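Blind check on the third floor, Itdale building. Short thread, mostly for whoever does the fourth floor after us.

The slats are thin and stack densely, so a closed blind looks fine from the door even when the tilt is off. Check each one up close, from the window side of the desk. 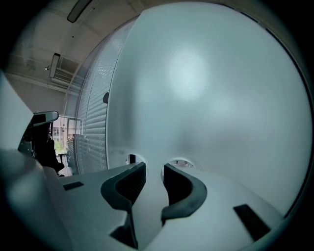
Strand Facilities Group — Interiors & Lighting

Grey slats against a light grey ceiling. Dust hides well on both. Wipe one slat near the top with a white cloth before you decide to skip a blind.

Budget is $816 for cords and brackets. Deok-su has the key to the parts cabinet. Log the room number, the side the cord is on, and the drop.

Ceiling lights: the long rectangular fixtures glare on anything smooth and white. Nisreen wants the slats tilted up after 3 p.m. and the lights on the window side switched off. I'd do it in that order — tilt, then switch.

Seven rooms left. Brackets for the corner room are on order from Stirau.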